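Whiteboard wiping set, is it worth the effort?

dinora_k
Joined: August
We've got 800 episodes of the wiping task now, all teleoperated, with Valdir Magalhães driving most of them. Plan is to train on the lot. Thoughts before I book the machine?

plitach
My thought is that you've got one episode 800 times. Same board, same blue eraser, same red pen. I'd want to see how much the starts vary before believing any success rate.

dinora_k
The scribble gets redrawn and the eraser moves. Wrist view first, then two from the head camera with the eraser against the board. 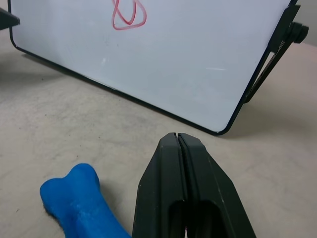
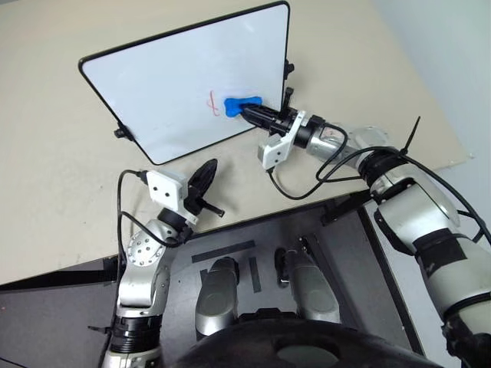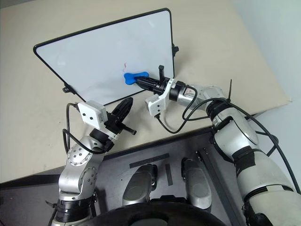
How many tries do you throw away?
Roughly 33 in every hundred, mostly for missed grasps or a driver who stopped halfway.

plitach
Throwing away the missed grasps is exactly what I'd argue against. The policy will miss as well, and it'll have no idea what to do next.

Alhassan
Disagree with plitach. We left the failures in on a drawer task and the arm learned to fumble – beautifully, I might add. Keep the recoveries, bin the rest.

plitach
And who decides which is which? One tired person at half past four. Get 2 people to label the same batch and see if they agree.

Alhassan
Fair, though I'd still sooner have a messy label than a bad habit.

dollar_bin
Still not convinced the left arm earns its place in the action space. What does it do in this task?

dinora_k
Very little. I'll hold back 5 scribble shapes for testing and label a batch twice. Training can wait until that's done.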